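Reports > Small Grants > Cunura Canal Path > July

July
Jessie Laing, project officer

The path between the lock and the old timber yard is now open again for its full length. Gerardo Magbanua's crew laid the last 185 metres of stone surface this month and filled the soft patch by the footbridge, which had held us up since spring. The edging on the yard side still needs pinning in two places.

Planting has gone less well. Of the 228 hedge plants put in along the north bank, 42 have died, mostly at the dry end. Stisano Nurseries will replace them at cost in the autumn. We have moved the watering rota to early evening and asked the allotment holders if we can use their tap.

The two new benches are in. The third is waiting for a decision from Magnus Forsyth about the boundary, as his fence appears to stand slightly inside our land. Uzma Butt has written to him and we expect to settle it without a survey.

Spending stands at 80 per cent of the grant. The remainder covers the replacement plants, the third bench and the signs. Sign wording has been agreed with the school, apart from the panel on water voles.

We would like to move the £228 left under tool hire into the signs budget, and need your agreement before we order.
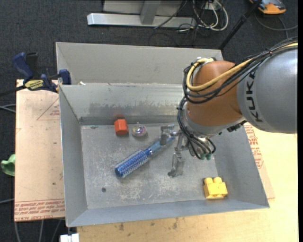
The next report will include the sign proofs and a note on how the new surface has drained.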